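How a Book of Short Stories Gets Made

Lerncombe Reading Room: Pages for Young Readers

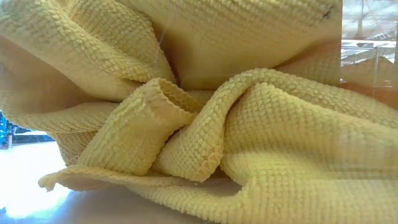 Some books tell one long story from the first page to the last. Other books hold many stories, each by a different writer. A book like that is called an anthology. You say it like this: an-THOL-uh-jee.

The word comes from Greek and first meant a gathering of flowers. Long ago, people used it for a collection of short poems. Now it can mean a collection of poems, stories, plays or even songs.

Who picks the stories?

The person in charge of an anthology is the editor. The editor starts with an idea, called a theme. It might be "stories set at sea" or "stories about lost things." Then the editor asks writers to send in their work. This is known as a call for stories. It tells writers what the theme is, how long a story can be, and the last day to send it.

The Helthorpe Book of Winter Ghosts is an anthology for readers aged nine and up. Its call for stories opened in October, and 177 stories came in. The editor had room for 16 of them. Every story was read at least once, and the ones that seemed likely were read two or three times.

When a story is not chosen, the writer gets a letter or an email saying so. This is called a rejection. It doesn't always mean the story was bad. There may have been four stories about haunted lighthouses, and the book only needed one.

How long is a short story?

There is no fixed rule. The shortest story in the Helthorpe book has 400 words, so it fits on two pages. The longest has 3107 words. Very short stories are sometimes called flash fiction. A story too long to be a short story but too short to be a novel is often called a novella.

What order do they go in?

The editor decides this too. Many editors put a strong story first, so that people want to keep reading, and another strong one last. Two sad stories are not usually placed side by side. A long story may be followed by a short one to give the reader a rest. You don't have to follow the order. You can start in the middle if a title looks interesting.

What else is in the book?

Look near the front for the contents page. It lists each story, its writer and its page number. There may be an introduction, where the editor talks about the theme. At the back you might find a few lines about each writer.

In small print there is a page about copyright. Copyright means that a story belongs to the person who wrote it. The editor can't print it without permission. Writers are usually paid, either with one sum of money or with a share of what the book earns. Very old stories are different. A ghost story first printed in 1723 can be used by anyone, and the writer's permission is no longer needed.

Are they always new stories?

No. Some anthologies use only new stories. Some use stories that were printed before, in magazines or other books. These are called reprints. Tales from Matlala Hill, which is on our shelves, has both kinds. A line under each title tells you where a reprint came from.

Words to know

Anthology: a book of works by different writers.
Collection: a book of short works, often all by the same writer.
Editor: the person who chooses the stories and helps writers fix mistakes.
Theme: the idea that links the stories.
Reprint: a story that has been printed before.

Try it

Ask four friends to write one page each on the same theme. Read them all and choose an order. Write a contents page, make a cover and staple the pages together on the left side.

Page last updated August 2021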